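Moving day plus four months

27/03/2018

We moved to Bonden in November and I said I would write something once the boxes were gone. The boxes are not gone, but I have stopped noticing them, so I suppose it's time.

The apartment is 53 square meters, down from a house with a basement. Most of the basement went to the Datar thrift store in six trips. I kept the tools and the winter coats. I also kept over 600 records, which was a mistake. They are stacked in the hallway and I have to turn sideways to get to the bathroom.

The rent is lower than what we paid in Closen, and the heat is included. The windows are old and the bedroom faces the bus stop. The 24 runs until after midnight. I slept badly for two weeks and then stopped hearing it. 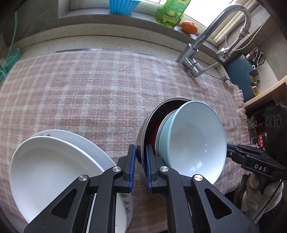 Home & Daily Life

What I miss most is the garden. There is a balcony big enough for one chair and a pot of chives. I put my name down for a community plot behind the Šimek bakery and was told there were 50 people ahead of me. A plot comes up when somebody moves or gets tired of it, so I am not buying seeds.

Shopping has changed too. In Closen I drove to the supermarket once a week and filled the trunk. Now I walk down most evenings and buy what fits in one bag. I spend a little more on bread and a lot less on gas. The car has moved twice since New Year's, once for snow removal and once to get the battery looked at. I will probably sell it before summer.
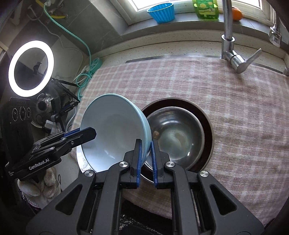

The insurance is paid through the end of May, so there is no rush. If I do sell, the parking space goes back to the building and takes a bit more off the rent.

The records are the next job. A shop near the station buys them by the crate but wants them sorted first. I got as far as the letter D last night and put on one I hadn't played in years, and then the other side of it. I'll try again this weekend.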